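August 17, 2026 - Kirngate bench, tube task

Great morning! Consuelo Ocampo and I got the tube set going again, right arm picking from the orange rack, green caps on everything. We're at 1136 episodes in the Plikora folder and I'd love to see 1368 before we retrain.
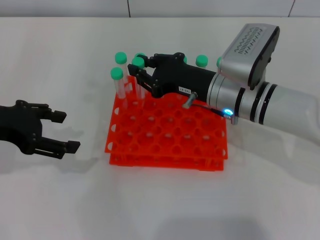
Wrist view, gripper open:

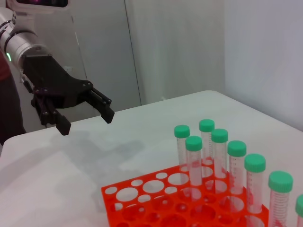 Grasp height is what I keep changing. Just under the cap feels best on the leader arms, but I want plenty of low grabs too - the last policy only knew one height and froze whenever it started anywhere else. So vary it, please, and vary the rack angle between runs (small turns are fine).

Consuelo went through 286 of the older episodes and flagged the ones with a long pause before the close. Trim those, don't delete them! The approach motion in them is lovely.

Still to do: sync check on the 2 wrist streams, rename the Dorkine batch, ask Kiani for more caps.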